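Saturday, lamp bench, 4 pm

Morau dimmer back on the Graver wall fitting. Supplier sheet says flicker-free down to 20 per cent. Not on our bench it isn't. Visible shimmer well above that, and a buzz from the backplate that Darnell Thibodeaux reckons is the screws. I tightened the screws. Still buzzes.

Swapped in the Badawi driver. Quieter, but the colour goes greyish at the low end and the warm-up takes longer than I'd put up with at home.

Tamdale claim 2,000 hours on the G9 lamps. We've logged 300 and one of the 60 mm glass shades already has a brown mark near the collar. Could be handling. I doubt it.

Vanity desk, clear organizer:
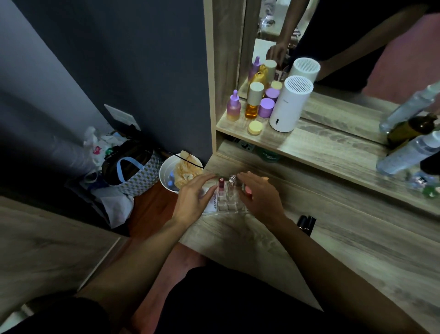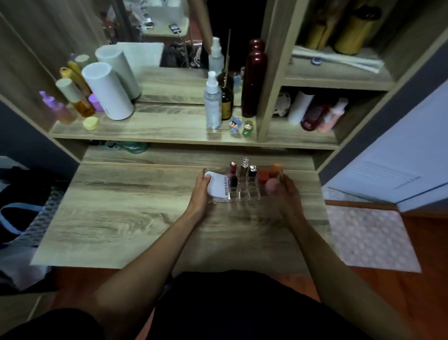

Next run is the Graver with no dimmer at all, straight off the mains, to see whether the buzz belongs to the fitting. Darnell has five bucks on the dimmer. I'm not taking the bet until I've seen the transformer label, which doesn't match the box. Emailed Morau again about the minimum load. Same PDF came back.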